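Section 4. Setting Up the Steamer and Steaming Filled Buns

Read Sections 1 through 3 before you start. Section 3 covers the dough itself. This section covers the electric steamer, from the first rinse to the last batch of the day.

4.1 Choosing a place

1. Set the steamer on a flat, hard surface that can take heat. Keep it clear of shelves and wall cabinets. Steam rises straight up when the lid comes off and will lift paint and veneer over time.

2. Plug the cord directly into a wall outlet. Do not use an extension cord or a power strip. If you use the Kemer plug-in timer, check the rating printed on its back first.

3. Leave room next to the pot for the lid. You will need both hands when the buns come out.

CAUTION: Never run the heater without water in the base.

4.2 First rinse

1. Take out all packing material, including the cardboard ring under the basket.

2. Wash the basket and lid in warm water with a little dish soap. Wipe the base with a damp cloth. Do not put the base under the faucet.

3. Fill the base to the lower line, put the basket and lid on, and run it for 10 minutes with no food in it. A faint smell is normal the first time. Switch off, let it cool and pour the water away.

4. Dry the perforated bottom with a towel. Water left in the holes leaves white spots.
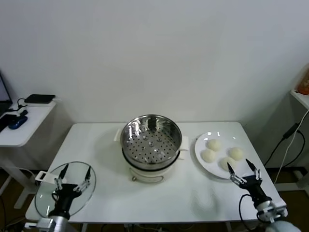
Muireann Noonan wrote in after the last edition to say that the spots came back within a week however well she dried the metal. Her water is hard, and filtered water in the base solved it. We now suggest the same to anyone on well water. If you already have spots, see 4.6.

4.3 Loading the basket

1. Cut squares of parchment slightly larger than the bottom of each bun. You can also brush the metal with a thin coat of oil, but parchment is easier to clean up after.

2. Let the shaped buns rest under a towel until they feel light when lifted. In a warm kitchen this takes roughly 40 minutes. In winter allow longer. Filled buns with a wet filling should not wait much past that point, as the bottom goes soft.

3. Check the water level. For one batch use the lower line, for two use the upper line.

4. Set the first bun in the middle and work outward. Leave at least a finger's width on all sides. Buns grow by half again in the steam and will stick where they touch.

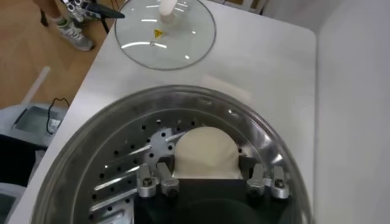 5. Put the lid on and turn the dial to High. Start the clock when you see steam at the edge of the lid, and not before.

Note: Do not cover all the holes with one large sheet of parchment. The steam has to pass through. If you prefer a single sheet, punch it first.

4.4 Steaming times

Small plain buns: 10 minutes
Large plain buns: 14 minutes
Buns with cooked filling: 13 minutes
Buns with raw meat filling: 18 minutes
Reheating, from the refrigerator: 6 minutes

Times are for buns at room temperature. Add 2 minutes if the dough was chilled. For raw meat, check the center with a thermometer before serving.

Altitude makes a difference too. Our times were worked out in Prakosville, at 2,130 feet. Higher up, water boils at a lower temperature and the dough takes longer to set. 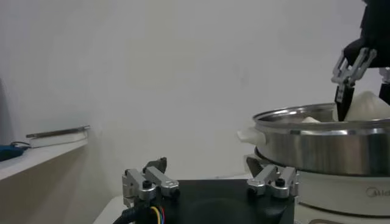 Zulema Cáceres steams at 3,933 feet and reports that 2 extra minutes were enough for plain buns, but that meat buns needed 4. She also tops up the water between batches with water from a kettle, so the boil comes back faster.

4.5 Taking the buns out

1. Turn the dial to Off and wait 3 minutes with the lid on. Opening it right away is the most common cause of wrinkled skins.

2. Tilt the lid away from you - the far side first - and lift it straight off so the drips fall outside the basket.

3. Lift each bun by its parchment with tongs or a thin spatula. Set them on a rack. A plate traps water underneath.

CAUTION: The rim stays hot well after the heater is off. Use dry mitts.
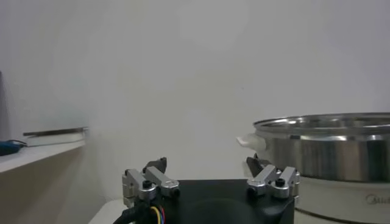 4.6 Cleaning and descaling

1. Unplug the steamer and let it cool completely.

2. Empty the base after every use. Do not leave water standing in it overnight.

3. For white spots or scale, fill the base to the lower line with equal parts white vinegar and water. Let it stand for an hour without heat, then rinse twice and wipe dry.

4. Do not use steel wool on the basket. A nylon brush clears dough from the holes.

A replacement lid is part 199 in the Kumar spares list. The basket and lid may be stored together once both are dry.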